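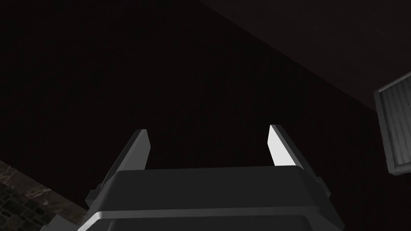
Sourdough rye, October, Sunday evening

Second go at the Zerkau rye and I'm thrilled with this one! The starter went in at breakfast after 2 feeds and had doubled by lunch, much faster than last month. I'm putting that down to the new flour from Bakalis, a coarser grind that smells like wet hay when you open the bag (in a good way).

Dough was sticky as tar. Gave up on the mixer and used wet hands and the bench scraper. Note for next time: hold back a splash of the water until the seeds are in — they soak up less than I thought.

Proofed in the Trumow tins, lids off, until the flour on top cracked like dry mud. Lurdes Quintela told me to wait for those cracks and forget the clock, and she's so right. Last time I went by the timer and got a brick with a tunnel through it.

Loaf A: caraway, baked dark. Gorgeous crust, a bit tight near the bottom.
Loaf B: no caraway, spoon of molasses. Softer, nearly 2 fingers taller than A, lovely even crumb at the heel. Haven't cut the middle yet.

Core read 32 when I peeked far too early, so that number means nothing. Check the probe anyway, it sat crooked.

To do: wrap both and leave them alone until tomorrow (hard!). Feed the leftover starter and label the jar. Ask Lurdes if she still has her Grulleo notes on scalding the flour, I'd love to try that with the next batch. More salt in B.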